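Can a robot do your dishes yet?
Posted 9/11/18 by Anwara Talukder
Filed under: machines, chores

I have been asking people this question at parties for years, and the answer is always "soon." So when Iveta Baláž invited me to spend a day at Nilari, where she works on arms that handle household stuff, I said yes before she'd finished the sentence. I came home with nine pages of notes and a very sore neck from leaning over a table, and I'm still grinning.

Let me start with the part that surprised me. I had always figured the hard thing was the washing. Water, soap, scrubbing, all that mess. But we solved washing ages ago! There's a box in my kitchen that does it while I watch TV. What's left over for me is everything on either side of the box: clearing the table, scraping, loading, unloading, stacking, putting away. That's the chore now, and it's almost entirely picking things up and setting them down somewhere else.

And picking up a plate is weird. Try it slowly tonight. If it's lying flat you probably don't grab it at all - you press a fingertip down on the far rim, or slide it to the edge of the table, or wedge a nail under the lip until it tips. Then your thumb goes on top and the rest of your hand goes underneath, and the whole business takes less than a second. A gripper with two stiff fingers has to find some other way in. It needs the rim, it needs to know which way the rim is leaning, and it needs to come in at an angle where it won't just shove the plate across the table.

Iveta's group doesn't hand-write any of that. A person steers the arm through the job over and over, and a program learns from the recordings. They had 60 runs of plate picking when I got there and were aiming for 300. Rostislav Šimko was doing the steering that day and he let me have a turn. I was terrible! I closed the fingers on thin air, then on the table, then on thin air again. My third try got a plate up for long enough that I yelled, which made me open the fingers. (It was plastic. It bounced.)

When I watched the feed from the wrist camera I finally understood why it's tough. From up close there's no "stack of dishes," there's just one curved edge running into the next, and you have to work out which edge belongs to what.
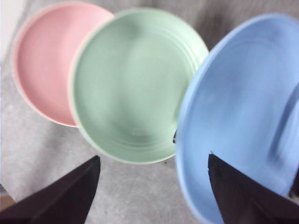 Pink, green, blue, and two fingers looking for a rim.

I'd ask a five-year-old to take the blue one and not think twice about it. For the arm, the blue one overlaps the green one, which overlaps the pink one, so a clumsy grab can drag the neighbor along. Rostislav likes to come in from the open side and go very slowly for the last bit. I asked if the program had picked up that habit from him. He said it had picked up his bad habits first.

So, can it do the job? With single plates on a clear table, the trained version did well enough while I was there that I stopped holding my breath. With plates touching, it was hit and miss. Glasses they hadn't started on, and silverware made Iveta laugh out loud. She wouldn't give me a year and I respect that. Her own guess is that we'll see this kind of thing in cafeterias way before kitchens, with the same tray and the same plates up to 100 times an hour and no cereal bowl from your aunt mixed in.

I'm more excited than when I went in, though. Watching a machine fuss over a rim made me notice how much my hands know that I never taught them. In January they want to try loading a rack, slots and all, and I've already asked if I can come back. Iveta said fine, as long as I keep off the controls.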